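Cleaning a white tabletop with a wicker basket on it
Posted in Home Care > Surfaces and Furniture
372 views

Radwan
I have a white table with rounded corners and a slightly glossy top. A wicker basket stays on it permanently. Crumbs and dust keep reappearing on the surface, and I want a routine that doesn't dull the finish. At present I use a damp sponge and dish soap, which leaves a film visible under side lighting.

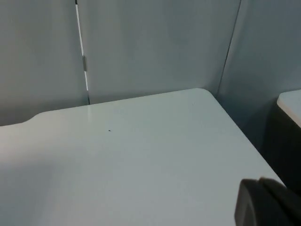

The film is worst toward the middle, where I wipe most often. I don't know what the top is made of and there is no label underneath. I have two specific points to settle:

Can I use glass cleaner, or will it haze the surface over time?
Does the basket need its own cleaning, or is it enough to lift it and wipe below?

Khadija Hegazy
Member, 2,534 posts

The film is soap residue. Too much detergent, not enough rinsing. With an unknown top I would skip glass cleaner, as the ammonia or alcohol in some brands can affect certain coatings. Proceed as follows.

1. Take the basket off the table. Do not slide it. Woven strands hold grit in the base and will mark a glossy finish.

2. Dry dust first with a clean microfiber cloth, working from the back edge to the front. Fold the cloth to a fresh side after each pass.

3. Inspect what remains. Small dark specks on a pale surface can be dust, or they can be blemishes in the finish, and from arm's length the two look alike. Touch each one with a damp cotton swab. If it doesn't lift after a few seconds, leave it alone - scrubbing only produces a dull ring.

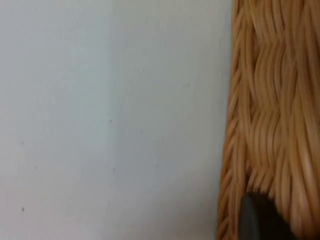
4. Mix two drops of dish soap into a quart of lukewarm water. Wring the cloth until it no longer drips, then wipe in straight overlapping strokes.

5. Wipe again with plain water and a second cloth. This is the step you are missing.

6. Dry immediately, including along the edge and any curved cutouts, where water tends to sit.

7. Clean the basket separately. Use the brush attachment of a vacuum on low suction, inside and out. Go along the braid of the rim, then the floor, following the direction of the weave. Let it air dry fully if you have used any moisture, then set it down flat.

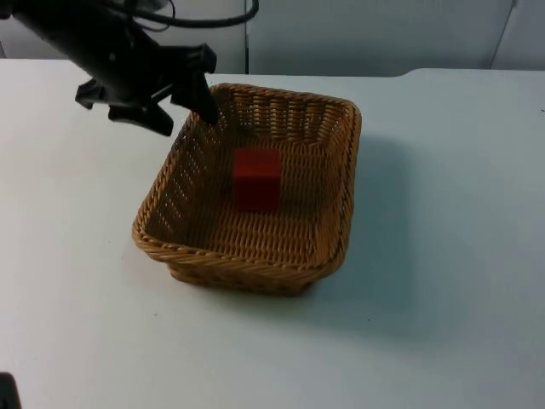

8. If you want to reduce contact marks, put a thin felt sheet under the basket. Cut it slightly smaller than the base so the edge doesn't collect crumbs.

Heston
just use vinegar, works on everything. been doing mine that way for years

Khadija Hegazy
Not on everything. Vinegar etches marble and other calcium-based stone, and the top has not been identified. Plain water is the safer rinse.

Radwan
Did steps 1 to 6 this morning. The film is gone except for one patch near the back edge, which I will rinse again tonight. Two of the specks did not lift, so I left them. Basket still to do.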